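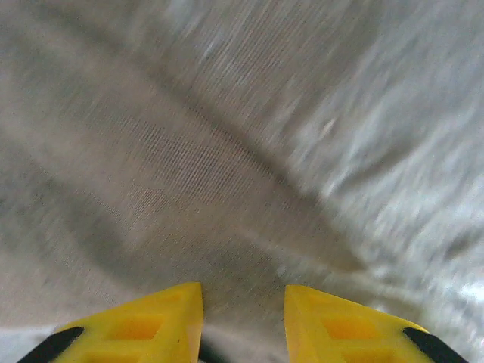 La tela de cerca, con la arruga que la cruza en diagonal

Asunto: Re: [ropa-y-costura] Doblar prendas de manga larga
De: Maricica Chiriac
Fecha: 6 de mayo de 2026

El compañero de Etwood escribió:
> Yo las mangas las meto hacia dentro antes de nada y luego doblo
> en tres. Con las camisas me queda bien, pero con las prendas
> grises de punto fino se me tuercen siempre. ¿Alguien las
> estira primero o vais directos?

¡Hola a todos! Yo las estiro siempre, y además con la palma, no con los dedos, que si pellizcas dejas otra marca encima de la que ya había. Empiezo por el cuerpo, del centro hacia los lados, y las mangas las dejo para el final — mi madre lo hacía al revés y discutíamos cada colada.
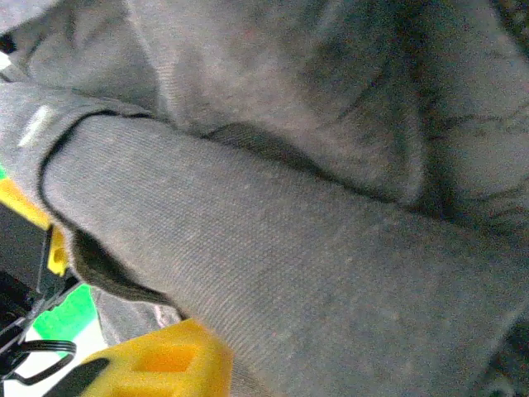

El puño es lo que más guerra me da. Si se queda vuelto, la manga parece más corta que la otra y luego todo el doblez sale torcido, así que lo desenrollo, tiro un poquito de la costura y solo entonces la cruzo por detrás. Ah, y para las pelusillas en lo gris, rodillo adhesivo antes de doblar (el Loronell que recomendó alguien en julio me ha durado muchísimo, gracias a quien fuera). 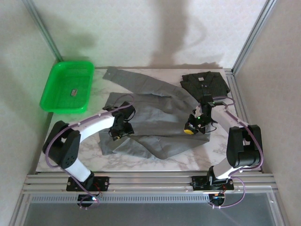
Las camisas con botones y cuello las hago primero, que son agradecidas y se quedan apartadas al fondo de la mesa sin molestar. Lo arrugado va en el centro, con sitio por los dos lados, y una cesta de plástico en la esquina para lo pequeño. La mía es verde chillón y no pega con nada, pero con los agujeros se ve lo que hay dentro y no pierdo cosas.

Por cierto, ¿alguien sigue teniendo las plantillas de cartón de Boltodero? Tenía 2 y solo encuentro la grande.

Un abrazo,
Maricica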